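3. Setting and Data

3.1 The Irnholm judo calendar

The study draws on regional judo in the Irnholm district, where clubs enter athletes in open tournaments held from September to May. In the period covered, 114 clubs were registered with the district office, and 32 tournaments were held under its rules. Most took place in school gymnasiums or municipal halls with two or three mats. The largest, the Ekpo Cup, is held in November at the Stiditdale sports hall and uses four mats throughout the day. 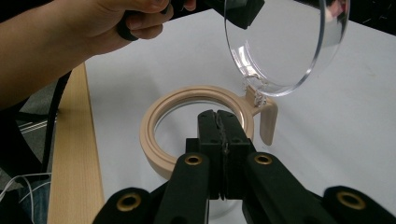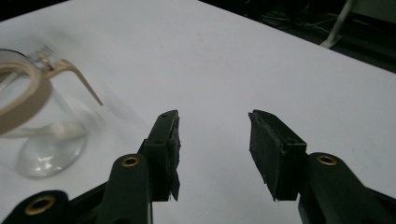
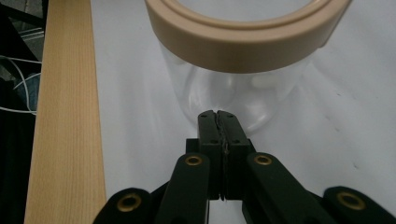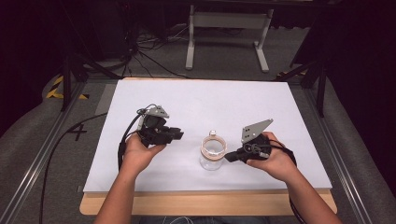 Figure 2. Tabletop views. First: large round clear lid. Second: white tabletop. Third: clear jar with beige lid. Fourth: jar on a white board, between two hand-held grippers.

3.2 Weigh-in arrangements

District rules allow an organizer to choose between two forms of weigh-in. Under the evening form, athletes weigh in on the night before competition and the draw is made once the scales have closed. Under the morning form, weigh-in takes place on the day itself, and the draw follows after a short interval. An athlete who fails to make weight may move up one category under either form, provided that the club pays the transfer fee before the draw is published.

The two forms place different demands on clubs. The evening form gives athletes more time to eat and recover, but it requires an overnight stay for clubs that travel long distances. The morning form avoids this cost and is generally preferred by clubs with many junior members. It also leaves officials very little time to deal with errors. Where a category is left with a single entrant, the organizer must decide on the spot whether to merge it with a neighboring category or to award the place without a contest.

Organizers announce the form in the tournament notice, which is sent to clubs when entries open. The form was never changed after publication in the period studied. This matters for the analysis that follows, as clubs could take the weigh-in form into account when deciding whom to enter, and the group of athletes at an evening tournament may therefore differ from the group at a morning one. We return to this point in Section 3.5.

3.3 Entry records

Entries were taken from Perkulex, the system through which clubs in the district register athletes for competition. Each record holds the athlete's age group, sex, grade, declared weight category, and club, together with the time at which the entry was made. Changes are logged separately. A withdrawal made before the closing date removes the athlete from the entry list but leaves a trace in the log, and we were given access to both.

After removal of duplicate records, the data set contained 1317 entries in the senior and under-21 age groups. Entries in younger age groups were excluded. Many children's events in the district are organized by pools of similar weight, with no fixed categories, so that the question of making weight does not arise in the same way. Team events were also excluded. In a team event the coach may change the lineup between rounds, and an athlete who does not appear on the mat has not necessarily withdrawn.

The district office supplied the draw sheets and result sheets for all 32 tournaments. Draw sheets were matched to entries by license number. Where the license number was missing or had clearly been mistyped, the match was made by club, grade, and category, and any record that could not be matched in this way was set aside. The excluded records came mainly from tournaments at which results had been written by hand and copied into Perkulex later.

3.4 Definition of late withdrawal

We define a late withdrawal as an entry that was still active at the closing date but for which no contest was fought. This covers four situations: the athlete did not attend; the athlete attended but did not step on the scales; the athlete failed to make weight and did not transfer; or the athlete made weight and then withdrew before the first contest. The draw sheets allow the last of these to be separated from the others. They do not allow the first two to be told apart, and these are treated as a single group.

An athlete who moved up a category and fought there is not counted as a late withdrawal. Such cases are reported separately under the heading of transfers. Athletes left without an opponent because of withdrawals by others are likewise not counted — they were present, had made weight, and were available to compete.

Injury presents a further difficulty. A club may report an injury when withdrawing an athlete, and the entry fee is then refunded if a medical note is supplied within 18 days. Notes were not made available to us, and the reason given in the log was often left blank. We have made no attempt to sort withdrawals by cause.

3.5 Limits of the data

Three limits should be kept in mind. The first concerns the choice of weigh-in form, which was made by organizers and was not assigned at random. Evening weigh-ins were more common at larger tournaments, and larger tournaments attract athletes from farther away. Distance traveled is included in the models in Section 4, but it is measured from the club's registered address — a poor guide in the case of students who train in one town and live in another.

The second concerns the declared category. Perkulex records the category in which an athlete is entered and not the athlete's usual body weight. It is not possible to say from the records how much weight an athlete intended to lose, or whether any loss was intended at all.

The third is the small number of entries in the lightest and heaviest women's categories. These categories were often merged on the day, and the result sheets do not always show the original division. Estimates for them are given in the appendix and should be read with caution.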